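Home | Forums | Clubs & Competitions | Build Logs | Search | Log in

Student Robotics > Competitions > Prindivora Cup

Simulation round: does it teach them anything?
Reading time: 4 min

foulkes_end_bench
Our sixth form club has entered the Prindivora Cup again and I've just read the new rules properly. The first round is now entirely in simulation. No arm on the table, no cable ties, no burnt-out servo to explain to the head of department. Teams write a grasping routine, upload it, and it gets run against a set of vegetables in Luto. Best scores go through to the real arms in January.

I'm not convinced. Last year my lot learnt more from one stripped gear than from a term of code. What do other people running clubs make of it?

tinsnips
Same here. I asked what the friction settings were and got a link to a page that said "realistic". Realistic compared with what? A potato out of the bag or one that's been peeled?

Finn Petersen
I'll stick up for it a bit. We have one arm between the whole club and it spends half its life in bits. With the simulator every pupil gets a go on the same evening. Our team did 683 runs before half term. On the real arm we'd have managed a couple of dozen and then somebody would have leant on it.

tinsnips
683 runs of what, though? If the contact model is wrong they've practised the wrong thing 683 times.

Finn Petersen
They've practised reading a log, changing one thing at a time and writing down what they changed. I'd take that over another evening looking for a hex key.

foulkes_end_bench
Fair point on the log keeping. Mine are dreadful at it. But the scoring bothers me too. A lift counts if the object is held for 6 seconds. Nothing about how hard you squeeze it. So the sensible tactic is to clamp at full force every time, and then they arrive at the real round and make soup.

Róisín McGrath
I judged at one of the regional heats. Yes, people do clamp, and yes, we noticed. There's talk of a force penalty but I wouldn't hold your breath for this year. Teams that go through on brute force tend to get found out on the real arms, where there's a Vurix gripper with a current limit on it.

One thing I'd say to anyone starting now: sort out your approach before you touch the closing code. Most of the poor entries I saw were lined up badly before the fingers moved at all.

tinsnips
Then why isn't the approach marked separately?

Róisín McGrath
I've asked. More than once.

Finn Petersen
For anyone who hasn't opened the thing yet, our lot are on the root veg at the moment. One of the Year 12s saved this while working on the lining-up part:
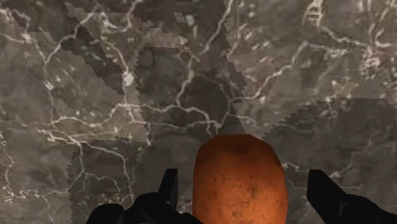

Gripper either side of the orange one, not touching yet. Simulator view.

foulkes_end_bench
Thanks, useful to see. Is it a carrot or a sweet potato? I can't tell from that end.

Finn Petersen
We just call it the orange one. The code doesn't care.

tinsnips
Well, it ought to. They're very different to pick up. And what is going on with that background? Veins all over it, and shadows with edges like a bread knife. If a team is using the camera to find the object, they're training on something no school bench has ever looked like.

Finn Petersen
Background gets swapped, I believe so that the vision code can't rely on it. The saw-tooth shadows I won't defend.

tinsnips
"I believe." Has anyone tested whether it carries over?

Róisín McGrath
Not in any way I'd call a test. 2 teams at my heat used camera-only detection, and one did well and one didn't. Make of that what you like.

foulkes_end_bench
So not much, then. I think we'll enter, but I'm keeping our old arm out on the side and they can try every routine on a real carrot before it gets uploaded. If the two disagree I'll post the numbers.

tinsnips
Please do. I'd read that before I read anything off the competition site.

14 replies | 2 people are following this thread | Share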